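I've put off writing this up for a while, mostly because I kept changing my mind. So, short version for the impatient: the Bretalo four-finger hand is the better hand for soft stuff, the Zirkwood two-jaw is the better thing to own if you only want to own one, and the Georgiou wrist camera is worth the bother of fitting it whichever way you go. Long version follows, get a cuppa.

August 2021, for anyone reading this later and wondering which firmware I was on. It was the one that came out of the box, and I gather there's a newer one coming in September.

## What I was after

We do household jobs. Tidying, sorting, picking clothes out of baskets and putting them somewhere else, that sort of carry-on. I'd been living with the Zirkwood jaws for ages and they're lovely on anything with a bit of shape to it. Mugs, bottles, the telly remote, no dramas. Give them a T-shirt and it all gets a bit hit and miss. They'll grab it, sure, but they grab it like tongs grab a lettuce leaf, and half the time you end up with a second thing coming along for the ride.

Mirjana Kolev had been on at me to try something with more fingers and I'd been resisting, partly on price and partly because more fingers means more joints, and more joints means more of my evenings with a tiny hex key. She won. I got the Bretalo on a 30-day trial.

## Fitting it

Getting the hand onto the wrist plate is easy enough. The bolts line up, the connector only goes in one way, and the manual is short and mostly in real English. The bit that took me all arvo was the cable. It comes out on the thumb side of the plate, exactly where you'd want to run a sleeve, and the supplied clip is a flimsy little thing that popped off twice before I gave up and used a zip tie.

The camera was more fun than I expected! The Georgiou unit is small, sits right in at the wrist, and gives you a view down past the fingers at whatever you're reaching for. I'd been relying on a head camera up till then, and the trouble with a head camera is that the arm gets in the way at precisely the moment you care most. Down at the wrist you get the fingertips and the target together the whole way in. Bart Hermans reckons I should have done this two years ago and he's probably right, but don't tell him I put that in writing.

If you're dressing your robot (we do, the covers keep fluff out of the joints), think about colour before you buy anything. Dark sleeve, dark fingertips and a black garment in the basket is a rotten combination for the camera. You lose the edge of the pad against the cloth.
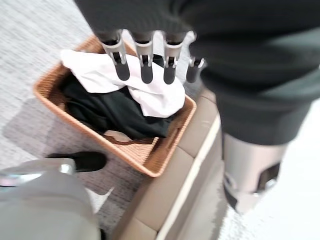

Motion blur is my other grumble with the Georgiou. On its default settings it's fine when the arm's crawling along, and then you speed up for the approach and everything goes to porridge. You can shorten the exposure in the settings, but it's buried in a sub-menu under a heading that has nothing to do with exposure, and it forgot my change once after a power cut. Turn the room lights up and you can get away with a lot more speed. I ended up slowing the last part of the reach and leaving the rest alone, and that's been good enough.

## How the fingers go on cloth

Right, the main event. I ran 373 picks with the Bretalo over the trial, all clothes and linen, and I kept a tally on the back of an envelope like a proper scientist. It came up empty on 7 of those. I don't have a matching number for the Zirkwood on the same pile (I know, I know) but I've been using those jaws long enough to tell you I'd be thrilled with a day like that.

The rubbery tips are the star. They've got a bit of give and they drag the fabric together before they close, so you get a decent bunch of it and not just a pinch of the top layer. Thin cotton, thick cotton, tea towels, socks, all good. Fleece is a bit grabby on release, and now and then I had to open the hand wide and give the wrist a wiggle to get it to let go.

Where it falls down is picking one thing out of two. If you've got a light shirt lying over a dark one, and you come in across the join, you'll get both more often than you'd like. Come in well to one side and it's much better behaved. Othmane Abdelaziz wrote me a little routine that nudges the approach away from wherever the colour changes, and it helped heaps. The two-jaw is worse at the actual grabbing but, being skinnier, it's easier to aim, so there's a trade there.

Basket rims are the other thing to watch. Four fingers in a row make a wide hand, and if you rotate it the wrong way you'll clip the side on the way down. I clipped it plenty. The joints seem to have taken it without complaint, though there's a scuff on one pad now.

## The controller

The Bretalo comes with its own controller box, and I didn't get on with it. It's got a fan that runs flat out from the second you plug it in, and the software wants you to set each finger's force separately, which sounds flexible and is a pain in the neck by the third go. I swapped to the Flastby controller I already had, and that let me set one grip force across the hand and save it as a preset. Much nicer. If you're buying from scratch, ask whether they'll sell you the hand without the box.

## Money

The hand was $780 at the end of the trial, controller included whether you like it or not. Spare tips are extra and sold in full sets only, a bit cheeky when you've scuffed one.

## Would I buy it

I did buy it, so yes. Teodora Živković has the same hand on a bench arm for sorting parts and she sent hers back, and for parts I'd have done the same. For a laundry basket I wouldn't go back to the jaws. They're in the drawer for mugs, and swapping over takes me a few minutes now that I've stopped losing the bolts under the couch.

I'll have another go at the fleece once the new firmware's out and add a note here if the release gets any better.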